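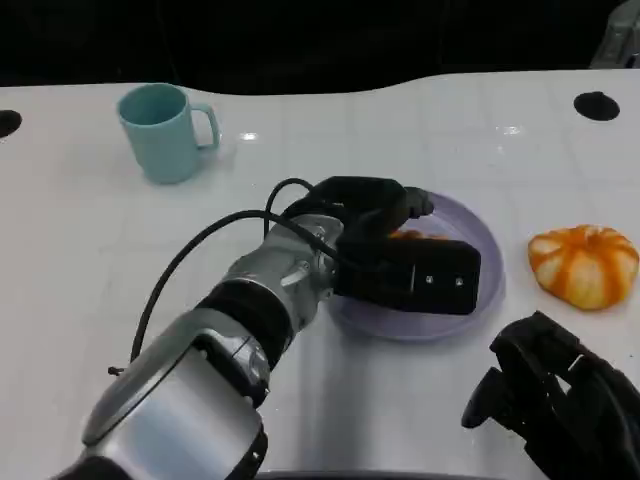

Gillier Two-Arm Table Helper

Price: $700 per arm, stand and gripper included
Ships from: Gultstead
Status: taking orders for August

I get the same email several times a week, so let me put the answer right at the top of the page. Can it clear my table yet? Sort of! It can clear a table the way a very careful four-year-old can clear a table, if the four-year-old had all afternoon and you had put the good glasses away first. If that sounds like fun to you, keep reading. If you want your kitchen clean by the time the movie starts, please keep your money and buy a second dish rack.

I build and sell the Gillier out of a small shop in Gultstead, and I use one at home (well, in the garage, but I eat lunch out there). It is a pair of arms with a two-finger gripper on each, meant to be mounted at a fixed table. You bring the table. You also bring a computer, a good deal of patience and some dishes you don't love.

What I trust it with

Mugs are the easy win. A plain mug with straight sides is about the friendliest thing you can hand to a pair of fingers, and it will pick one up by the body all day long. By the handle is harder. It can do it if the handle is turned the right way, and it gets confused if it isn't, and then you get to watch it think.

Small soft things are good too. Toy food, rolled socks, sponges, those little decorative gourds that show up in the fall and never leave. Anything with a bit of a lump or a rib to it gives the fingers something to hold on to. Picking a small piece up off a plate is my favorite demo because people assume the plate will go flying, and mostly it stays put.

What I don't trust it with

Plates. I know, I know. A plate is flat, it sits tight against the table, and there is hardly anything to grab except the rim. You and I slide one to the edge and get a thumb under it without thinking. The arm has to be taught that, and it has to be taught it again when you buy different plates. A raised rim helps a lot. Flat slate things from the fancy store are hopeless.

Anything wet, greasy or stacked is also a no from me. So is a full cup. The arms are not sealed against splashes, and I will not fix one that has gone in the sink (people ask).

My own numbers

I don't like product pages that say "reliable" and leave it there, so I kept a tally this spring. I set up the same chore over and over: take one small item off a plate and put it in a bin. No help from me once it started, and no second tries.

Attempts: 700
Finished by itself: 463
Did not finish: 237

Some of those misses were tiny, a finger closing a hair too early and the item rolling away. Some were the arm just parking itself above the plate and staying there until I gave up. I counted them all the same. If your helper at home missed that many, you would have a talk with them — but two years ago I couldn't have filled in the middle line at all, so I'm pretty happy.

And that was at my table, with my lights, with items it had practiced on. Expect worse on your first day. Shiny tabletops are a pain, by the way. Glare can look like an object to the software, and I've had a finger go down very confidently on a bright spot where there was nothing at all. A cheap matte placemat fixes most of it. So does turning off the lamp right overhead.

How about a real shop?

A few small shops have bought a pair for sorting and kitting, and they get more out of it than home users do. It makes sense if you think about it. The parts are always the same, they come in the same tray, and no one moves the table to vacuum. If you have one dull job with one kind of part, write to me and tell me its size and weight. If you have forty kinds of part in a heap, I would wait.

Somebody still has to be in the building, too. I don't let mine run while I'm out, and I'd ask you not to either.

What comes in the box

One arm, left or right (say which when you order)
One two-finger gripper with a spare set of fingertips
Table clamp and bolts
Power supply
Cable, plus clips to keep it out of the way of the wrist
Stop button on a long cord — plug it in first, please

Cameras are not included. Neither is the Widow stand, my taller mount for people who want the arms to reach down from above. I'm out of those until August and I don't keep a waiting list.

Picking a gripper

The standard gripper is fine for mugs, toys and most shop parts. The Gerlach fingers are longer and thinner and I sell them as an add-on for folks working with small stuff. They get into tight spots nicely, but they bend if you lean on them, and I have a coffee can full of bent ones to prove it. Start with the standard set. You can swap later with a small screwdriver.

Returns

You have thirty days. Send it back clean, in the box, with all the bolts, and I'll refund the arm. If you're not sure it can do your chore, write first and describe the chore. I've talked plenty of people out of an order and I don't mind doing it.

Page last updated 2018-06-30

14 comments | 52 shares

Contact the shop | © 2018 Gillier, Gultstead | Back to top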